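Visit report: Kurker creator studios, Oltden, open day of October 28, 2020

Kurker is a multi-channel network and studio operator. It rents rooms, editing seats and back-office services to people who publish video for a living. The site is on Ogbonna Street in Oltden, in two connected buildings, nine minutes on foot from the train station. Entry was by timed slot, in small groups, with masks worn indoors. My slot was the second of the morning.

I went for two reasons. I wanted to see how a mid-sized network handles channel management now that most creators can do the basics from a phone, and I wanted to read the standard contract. The network makes it available at open days and does not put it on its website.

## Scale

The sheet handed out at the door gave 1026 channels under contract. Of these, 200 are classed as active, meaning at least one upload in the last four weeks. The rest are dormant or in notice. Kurker collects a share from all of them, including dormant channels with back catalogs that still draw views. The sheet did not split revenue by group. I asked for the split and was told it is not published.

The typical client is a solo vlogger or a pair. Comedy sketch channels are the next group, then beauty, then commentary. Several clients started as members of a group channel and later moved to channels of their own. Kurker has a written procedure for that case. It covers who keeps the shared archive, how the end screens on old uploads are redirected, and how long the departing member may be named in titles. The procedure fills four pages and is the best-drafted document I saw there.

## Studio floor

The front building holds the shooting rooms. Six are small and identical: acoustic foam on three walls, a blackout roller on the window, a ceiling grid with two fixed LED panels, and a floor box with power and wired network. The creator brings a camera or rents one at the desk. Rooms are booked in half-day blocks, with no booking by the hour.

A seventh room is larger and is used for sketches and brand shoots. It has a curved white wall and a separate control position behind glass. The air handling was audible while we stood in it, a low hum. The guide said it is switched off at the wall panel during takes, and that the room warms up fast once it is off. Crews work in short runs for that reason.

Sound isolation between the small rooms is moderate. With both doors closed I could hear speech from the next room but could not make out words. For talking-head work with a close microphone it would pass. For singing I would book one of the end rooms.

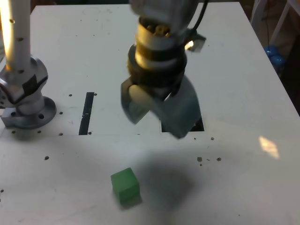
Does a creator have to sign with the network to use the rooms?

Rooms are open to anyone with an account at the desk. Contract channels pay a lower rate and can book 48 days ahead; everyone else can book two weeks ahead.

The booking desk runs on Korkeo, a scheduling and rights package that also handles music clearance and split payments. I spent more time on it than on anything else in the building.

## Korkeo

Korkeo works from a single record per video. The record is opened when the room is booked and stays open until the first payout. It holds the release forms, the music list, the sponsor brief if there is one, the upload date, and the percentage owed to each person who appears. A collaboration video cannot be moved to the "ready" state until every named participant has accepted a split. The acceptance is a click in an email, with the address and time logged.

This solves a real problem. Collaboration money is normally handled by message or by memory, and disputes come up months later when a video does better than expected. Fixing the split before upload removes most of that. The weak point is edits. If a participant is cut from the final version, the record has to be reopened and all parties asked again. In the demonstration, a reopened record lost its upload slot and had to be rescheduled by hand. The operator at the desk called it a known fault, with a fix due in November.

Music clearance is a lookup against the network's licensed library, 110 hours of tracks. Anything outside the library is flagged yellow and goes to a person. The average wait for a flagged track was not given. One of the other visitors, a client of the network, said to allow a week.

Korkeo also pulls in view and retention data. The charts are the same ones a creator can already see in the platform's own dashboard, with the network's average drawn over them. I found little use in the average. A sketch channel and a makeup channel have different retention curves, and putting both into one line tells neither owner much.

## Editing and packaging

The rear building holds the editing seats and the packaging team. Packaging is the network's word for title, thumbnail, description and tags. A creator can hand over a finished video and receive three thumbnail options and five titles back the next working day.

The team showed its test method. Two thumbnails are run in sequence, each for the same period, and the click rates are compared after the traffic source is held constant. The source is the part most creators leave out. A thumbnail shown mainly to subscribers will beat one shown mainly in search for reasons unrelated to the design. The team discards any test where the source mix moves by more than a fixed limit. They would not state the limit.

Their rules for the images are short. Put one subject in the center. Use no more than four words of text, and preferably none. Check the image at phone size in grayscale before looking at it in color. Keep the lower right corner clear, where the running time is overlaid. 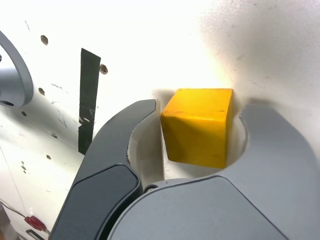 Thumbnail color was the longest item in the packaging talk. The team's position is that hue matters less than separation from the background, and that creators overuse saturated backdrops and then have nothing left for the subject. Their preferred setup is a plain pale ground, one strongly colored subject, and one main light from above. The yellow wooden cube is a fair case: against the white surface it holds its outline, and because it is turned so that two side faces show, with the top lit brighter than the front, it reads as a solid object even when small. The soft gray shadow behind it does some of that work too. A face needs the same treatment, with the added difficulty that skin tone sits much closer to a white wall than yellow paint does. The team fixes this with distance from the wall and a weaker backlight before touching anything in software.

Titles were covered faster. The guidance was conventional: front-load the subject, avoid brackets in the first half, do not repeat what the thumbnail says. I noted that several titles on the network's own channel break the third rule.

## Contract terms

The standard contract runs for two years with automatic renewal. Notice must be given in writing three months before the end. The network takes a percentage of ad revenue on all uploads, including those published before signing. A lower percentage applies to sponsorships the creator brings in, and a higher one to sponsorships the network brings in.

Points I would raise before signing:

- The back catalog clause. Older uploads are included by default. They can be excluded by listing each video in an annex, and the annex has to be attached on the day of signing.
- Merchandise. The contract says "branded goods in any form". A creator with a book, a clothing line or a coffee label would need a carve-out in writing.
- Second channels. Any new channel opened during the term falls under the contract unless the network declines it.
- Payout timing. Payment is made at the end of the month after the platform pays the network. Creators used to direct payment will see a gap of one cycle when they join.

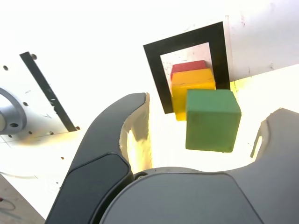

The payout gap deserves attention from anyone with rent to pay out of ad revenue. The network offers an advance to cover it, recovered over six payments. No interest is charged, but taking the advance extends the contract by the same six months, and the extension is in the advance form and does not appear in the contract itself. I read the form twice to confirm that.

The exit terms are better. On leaving, the creator keeps the channel, the subscriber base and all uploads. Library music in published videos stays cleared permanently. Videos still in production lose clearance on the last day of the term and have to be recut or relicensed.

Support is tiered by views. The upper tier has a named channel manager. Everyone else uses a shared inbox with a stated reply time of two working days. Copyright claims are handled by the same desk for both tiers, in order of arrival.

## Practical notes

Parking on Ogbonna Street is permit only until early evening. The entrance for visitors is on the side, past the loading door, and the sign is easy to miss coming from the station. There is a vending machine in the rear building and no cafe. Guest wireless worked in the front building and dropped out repeatedly in the rear one. Photography was allowed in the studios and refused in the editing area, where unreleased videos are on screen.

The next open day is planned for November, with the same timed slots. The contract may be read on site and taken away in print on request - ask at the desk on arrival, as copies are not laid out. Bring a list of existing uploads if the back catalog clause is likely to apply. The desk will mark up a draft annex from it while the tour is running.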